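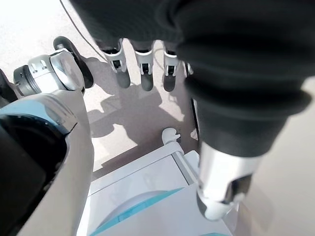
Speckled Floors: Your Questions

We love getting mail about floors, and at Erketti we get a lot of it! These are the questions that come up most about our pale speckled range, Cument, and the two cleaners we make to go with it, Lie and Silell.

Why speckles?

They're so forgiving! A plain pale floor shows every crumb and every bit of grit that comes in on a shoe. A speckle breaks the surface up, so the floor still looks good at four in the afternoon when the last sweep was at breakfast. It also gives a big room a little life without a busy pattern you'd tire of.

Will a pale floor make my room feel cold?

Not in our experience, though it does bounce a lot of light around. If you're unsure, try one of our warmer shades with a cream base. There are 44 shades in all, and you can order up to six samples at a time. Put them flat on the floor where they'll live (holding them up against a wall tells you very little) and look at them in the morning and again with the lamps on.

What colors go with it?

Almost anything, and this is the fun part. Pale floors are wonderful with dark, soft textures – think thick throws, ribbed cushions, a big wool rug. Charcoal gray is our favorite partner, and a sample sitting next to a nubbly blanket will win you over faster than any color chart.
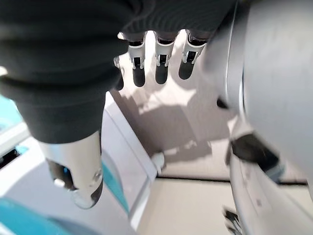

Does lint show up on a light floor?

Dark wool fluff is the one thing you'll spot, especially in winter when the sweaters and blankets come out. Thick ribbed knits are lovely but many of them shed, and with a charcoal one like the knit here over a floor this light, you can see how strong the contrast is. Run a dry microfiber mop over the floor before you do any wet cleaning. If you mop first, the fluff rolls up into little gray worms and you'll be chasing them into the corners.

How often should I wash it?

Sweep whenever you feel like it and damp mop once a week in busy rooms. One capful of Lie in a bucket of lukewarm water is plenty. More than that leaves a film, and then every footprint shows.

So when do I use Silell?

Silell is for spots – coffee, beet juice, that sort of thing. Put a little on a cloth, wait two minutes, wipe, then rinse with clean water. Please don't mop a whole room with it.

Can I put heavy things on it?

Yes. Use felt pads under chair legs and wide cups under anything really heavy, and lift when you move furniture.

What does it cost?

Our starter package is $1499 and covers 100 square feet, including edging and a bottle of each cleaner. For spaces over 400 square feet, send us a sketch with measurements and we'll work out a price for you.

Can I do just one room?

Of course! Lots of people start with the hallway. Order any later rooms in the same shade and include your first order number, and we'll match the batch as closely as we can.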